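Labs > Manipulation > Interviews

Filed under: End effectors, Simulation

Ertuğrul Tuncer compares grippers for Ondik, and for this round he has kept the arm fixed. Every candidate is mounted on the same Franka model in simulation, with the same controller gains and the same bedroom layouts. "If I change two things at once, I learn nothing about either," he says.

Two grippers made the final list, the Prellon and the Nikolaidis. Each ran 500 simulated grasps on household objects.
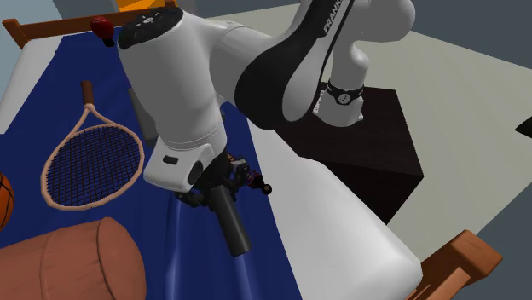

The Prellon completed 62 percent of its grasps. Tuncer puts most of the failures down to clearance – the planner rejects low approach angles when the gripper body would touch the bedding. "A table is easy. On a bed, flat objects give you very little room under the fingers."

The Nikolaidis finished nearly level, with a different failure pattern. It reached more objects but dropped more during the lift. He suspects the friction settings and will repeat the series in March before moving to hardware.

"I trust the ranking of approach angles," he says. "I do not trust the slip numbers yet."

Comments

wivulico_user: Were the gains retuned for the payload of each gripper?

mdk: Same question. Fixed gains would favor the lighter one.

p.arm: Would like to see the cloth contact parameters.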